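Date: Sunday, August 2, 2020
Subject: Re: [homebots] Open day at Virnard – did anyone go?

Yes, went, in by 10 and out by lunch. Typing this on the train so sorry for the state of it.

> On the list somebody wrote:
> Did anyone get to the Ginura open day? I signed up for the
> online slot but the stream kept dropping. Mainly want to know
> 1) is the kitchen demo all simulation now or is there still
> a real arm, 2) what do they do about glass doors, 3) is any of
> it going to be released. We have a student starting in December
> and I'd like to give her something better than our two drawers
> and a box.

Short version: worth the trip. Smaller than last time, they let us in 18 at a time, masks on, and the talk was mostly one guy at a big monitor stepping through scenes. Good talker. Coffee terrible.

Your points in order.

1) Kitchen demo

All simulated on the day. The real arm is at the Lehtinen building and they weren't taking visitors over there. What they showed was Tirix, their kitchen set, 200 layouts so far. You pick a layout, pick a task, it loads in a few seconds. The one we spent longest on was a navy wall cabinet over a sink – open shelves on the left, glass door on the right with a brass-looking bar handle, and one bottle on the lower shelf close to the divider. Task was "move the bottle behind the glass". Sounds like nothing. But the bottle stands right by the handle side of the door, and there's a faucet down below, so the elbow has to stay up the whole time. They ran it from 17 start poses and talked us thru the failures, which I liked more than the sucesses.

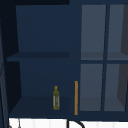
2) Glass doors

They don't do anything clever. In sim the depth comes back clean and the planner knows the pane is there. On hardware he said they mask the door area and go off the door frame and the handle. Somebody in the back asked about reflections and got a long answer I didn't follow, something about training with the glass tint varied. Slides supposed to go up, I'll forward if I get them.

Opening the door is the part that's still shaky. Thin straight handle, so a small error sideways and the fingers close on air. We watched it miss twice then get it.

3) Release

Layouts yes, "this winter", no date. Policies no. Logs maybe – they have 2593 recorded runs and want to clean them up first. I asked about the licence for teaching use and was told to email. Will do that Monday unless someone here already has.

For your student I'd ask for the cabinet layouts and skip the drawer ones, those looked pretty much like what you have.

Other stuff: parking is a mess, take the bus. They are doing a second day in December, sign up on the same page as before. And if anyone has a working copy of the stream please post a link, I missed the first ten minutes looking for the door.

My stop, more later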